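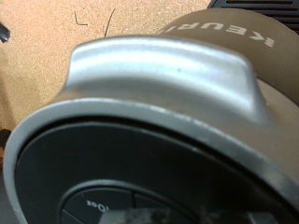 Top of the brewer, handle and the 10oz button

Used pod machines: is the 10 ounce button ever right?
Posted in Kitchen Gear > Coffee, Friday, May 16, 2025

flatwhite_maybe
Picked up a single-serve brewer secondhand for 47 bucks. Silver handle with a few faint scuffs, some small nicks on the gray rim, nothing I care about. The seller swore it was "like new inside." I've heard that before. What I want to know is whether the size buttons mean anything. I ran 10 oz three times into a measuring cup and never got 10 oz. Close, then short, then shorter.

Pleritar
Measuring cups from the dollar store are off too. Weigh it. Ten ounces of water should come out near 284 grams on a scale, give or take a little for temperature. Until you do that I don't believe the machine is the problem.

mugshelf80
Scale or no scale, three pours each one shorter than the last sounds like scale buildup. The other kind of scale. Descale it, then run a few tanks of plain water.

flatwhite_maybe
Did the descale already, should have said. The pours above were after.

mugshelf80
With what?

flatwhite_maybe
White vinegar, half and half with water.

Flinik
Vinegar is fine, people get weird about it. I'd look at the needle first. Unplug the thing, lift the handle, and poke the exit needle clean with a straightened paper clip. Careful, it's sharp. Grounds get packed up in there and no amount of vinegar moves them.

Major_Drip
Not sold on the paper clip. I did that on mine and it poured exactly the same the next day. What fixed it was filling the tank all the way. Mine quits early when the water's low and doesn't bother to tell me.

Flinik
Then your needle wasn't clogged. Doesn't mean theirs isn't.

Major_Drip
Sure, and doesn't mean it is.

oldpot_2430
I'll be the grump. 10 oz through one pod is brown water whether it measures right or not. Same grounds, more water. Use the smallest size and add hot water if you want a bigger cup. The big sizes are there to sell big mugs.

Pleritar
Adding water gives you the same strength at the end, or near enough. You've just moved where the water goes in.

oldpot_2430
It tastes different. The last part through the pod is bitter.

Pleritar
Have you tried it blind?

oldpot_2430
I've had 700 cups out of one of these, I don't need a blindfold.

flatwhite_maybe
OK, back to my problem. Weighed it this morning, full tank: 279, 276, 280. So a hair under but steady. Haven't touched the needle yet.

Pleritar
That's a working machine. I'd stop there.

Flinik
I'd still clean the needle.

mugshelf80
What was the tank at the first time, when it kept dropping?

flatwhite_maybe
Maybe a third. I wasn't looking. Will try it low again tonight and post the numbers.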